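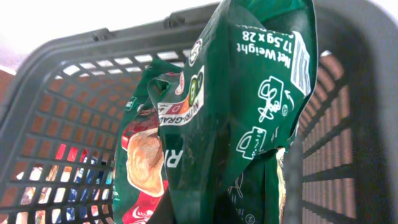
Shona Kinnear wants to know why her groceries feel so much dearer than the official inflation number says they are, and whether somebody is fudging it. She asked at the very end of last session, when half of you already had your bags on your shoulders, so I promised I'd start with it.

Week 5: Price indexes and the fixed basket

Short answer to Shona: no fudging needed. The number you hear on the news is an average over a basket of stuff that no single household buys. It has rent in it, and petrol, haircuts, school fees, a bit of a fridge. Your own trip to the shops is one small corner of that, and it happens to be the corner you look at every few days (I reckon that matters a lot, and we'll get to it).

So how does the basket work? You pick a base period, write down what people spent their money on, and give each thing a weight equal to its share of the total. Then you keep the weights still and let the prices move. That's a Laspeyres index, and it's the one I want you to be able to do by hand without panicking!

Take a household in Zinuvstead spending $4000 a month. Snacks and lunchbox bits are 5 per cent of that, so $200.

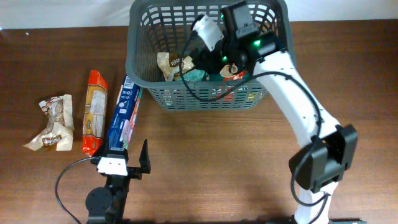
Now say those prices go up by 40 per cent and everything else stays put. The same snacks cost $280, the whole lot costs $4080, and the index goes from 100 to 102. A whopping jump in one aisle, and the headline moves by two points. Anyone standing in that aisle feels robbed, and fair enough.

The catch is that people don't keep buying the same things. Muesli bars go up, you switch to the home brand, or to bananas. Laspeyres pretends you didn't, so it tends to overstate the rise in your cost of living. Paasche uses the later period's quantities and tends to err the other way. Fisher takes the geometric mean of the two — lovely on paper, a pain to collect in time, as you need fresh quantities every round.

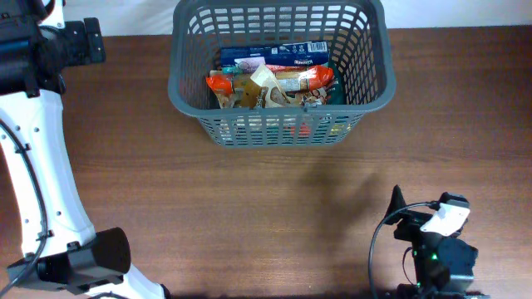

Then there's shrinkflation, which you all perked up for. If the price on the shelf stays at $3.60 but the pack drops from 20 pieces to 18, the price per piece has gone from 18 cents to 20. A careful index maker adjusts for that. Where it gets murky is quality: same weight, cheaper chocolate. Edvin Wikström and I argued over this through most of a lunch in March and I still think he's wrong.

For the tutorial: redo the Zinuvstead sum with rent at 40 per cent of spending and rising by 5 per cent, snacks unchanged. Compare your answer with the snack case before you read the notes on Paasche. Bring a calculator, and bring your old grocery receipts if you keep them.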